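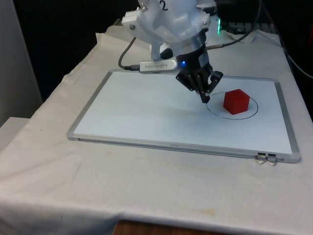 Page last changed: October 4, 2019

Durance Bench Arm, Model 2
Equipment Loan and Sales, Turnine Laboratory Supply

The Durance Bench Arm is offered to colleges, research groups and training centers that require a compact manipulator for tabletop work. It is supplied assembled, with a black parallel gripper fitted at the wrist, and may be purchased outright or taken on loan by institutions holding an account with Turnine.

Intended use

The arm is suited to short handling exercises with light, rigid objects. The standard exercise supplied with each unit is the circle task, in which a red cube is to be moved relative to a circle drawn in marker on a whiteboard. The board is laid flat on the table, and the circle may be erased and redrawn between sessions at any position within reach. Users may set their own start and end positions and may substitute objects of similar size, provided these can be held securely between the fingertips.

Pushing is permitted as well as grasping. For pushing exercises the fingertips should be brought down close to the board and placed against one face of the object before lateral motion begins. Contact between the fingertips and the board itself should be avoided. 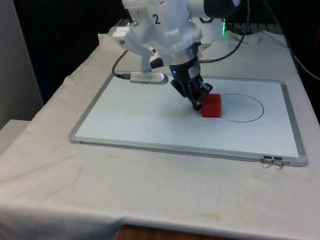
Model 2 at the circle task, gripper fingertips at the left face of the cube.

Supplied with each unit

Arm with gripper, assembled
Power supply and control cable
Red cube
Whiteboard and two markers
Printed operating guide
Control software, Sokol edition, with a license for 20 workstations

Table, table covering and host computer are not included. Existing customers may order the whiteboard separately under part number 693.

Installation

The unit must be fixed to a level table able to bear its weight without movement. Cables at the wrist should be left with enough slack to allow full rotation and should be checked for wear before each session. A service inspection is required after 1000 hours of operation. Inspections are carried out at the Wernstead workshop, and the customer is responsible for carriage in both directions.

Loan terms

Loans are granted for one academic term and may be renewed once. Applications for the fall term must be received by the end of May. The borrowing institution shall name a responsible member of staff, who must complete the operator course before the unit is released. Units may not be transferred to a third party or altered without written consent.

Contacts

Questions about loans and pricing should be addressed to Tegan Paewai, Equipment Loans. Technical questions, including requests for the interface documentation, should be addressed to Oľga Malý, Product Support. Please quote the serial number of the unit in all correspondence.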